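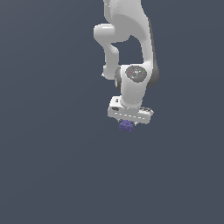

A white robotic arm against a grey background. Computer rendering.

Broltov and Giannakopoulos agree UK supply of Cetosis mastic spirit

23rd March — Drinks importer Broltov has signed an agreement with the family distillery Giannakopoulos to bring its mastic spirit, Cetosis, to independent wine and spirits merchants in the United Kingdom. The first shipment is 1693 bottles. It will be released in June and sold only through independent shops, bars and restaurants. There are no plans to offer it to supermarkets.

Cetosis is a clear spirit flavoured with mastic, the dried resin of a small evergreen tree. The resin is steeped in grape spirit for seven days and the liquid is then distilled a second time in a copper pot still. A little sugar is added before bottling, less than in most mastic liqueurs, and no colouring is used. The taste is of pine and fresh herbs with some aniseed, and the finish is drier than many customers will expect.

Until now the distillery has sold nearly all of its output close to home, mostly to restaurants that serve it chilled after a meal. Evangelia Rallis, head distiller at Giannakopoulos, was in charge of preparing the export batch.

"We have not changed the recipe for the British market," she said. "We were asked whether we could make it sweeter and we said no. The still is small and we run it slowly, so there is a limit to what we can send. If a shop sells out in the summer it will have to wait for the next batch."

The agreement runs for three years. Broltov will look after storage, duty, deliveries and trade training, and Giannakopoulos will keep control of production, bottling and label design. The front label stays in Greek and English as it is now. A new back label has been printed with serving suggestions and the ingredient information needed for sale in the UK.

Pentti Niskanen, buying director at Broltov, first tasted the spirit at a small producers' fair and placed an order for samples the same afternoon.

"Our customers have been asking for something to stand next to the grappas and the herbal bitters that isn't simply another one of those," he said. "We tried four mastic spirits side by side before making a decision. Two were far too sweet for us and one tasted mainly of aniseed. With Cetosis you get the resin first, and it still comes through when there is ice or tonic in the glass." 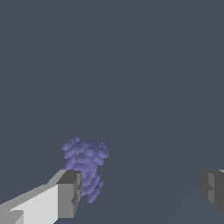
Purple object and two gripper fingers on a dark slate-blue surface. Computer rendering.

How it will be sold

Merchants can order Cetosis by the case or as single bottles within a mixed order. The usual Broltov minimum for free delivery applies. Opening orders will be shared out among existing account holders first, with any remaining stock offered to new customers after that. Shops that would like to hold a tasting may ask for an open bottle at no charge, together with a short printed guide for staff.

Bars and restaurants will be served from the same stock. Nyokabi Lema, who manages Broltov's bar and restaurant accounts, has put together a set of simple serves that need no special equipment. They include Cetosis with tonic and cucumber, a long drink with grapefruit juice and soda, and a short sour made with lemon and egg white. She recommends keeping the bottle in the fridge, not the freezer — very low temperatures dull the smell of the resin.

"Most people behind a bar here haven't worked with mastic," she said. "It's strong stuff in terms of flavour and you need less than you think. Start with a small measure and build up. It goes well with anything citrus, and I would keep it away from cream."

Among the first restaurants to list the spirit will be Fleltley, where owner Ulises Lozano plans to serve it as a digestif and also use it in the kitchen. A lemon sorbet with a spoonful of Cetosis poured over it will go on the summer menu.

Supply and storage

Mastic is gathered by hand and the harvest varies from year to year, so Giannakopoulos buys its resin well ahead and keeps it in cool storage. The distillery has set aside enough for a second UK batch. The size of that batch will be decided once trade orders have been counted after the summer.

Bottles should be kept upright and out of direct sunlight. A slight cloudiness may appear when the spirit is chilled or mixed with water. It comes from the natural oils and is not a fault. Once opened, a bottle will keep well at room temperature if the cap is closed firmly after use.

Trade customers may register interest now through their usual Broltov account manager. Price lists and bottle photographs are available on request. Samples for members of the press are limited and will be sent out in order of request.

Press contact
Aliki Deligiannis
Press and Communications, Broltov

About Broltov
Broltov imports spirits and liqueurs from small producers and supplies them to independent merchants, bars and restaurants across the United Kingdom.

About Giannakopoulos
Giannakopoulos is a family-owned distillery making mastic spirit, grape spirit and a small range of fruit liqueurs.

Cetosis is an alcoholic drink for sale to adults only. Please drink responsibly.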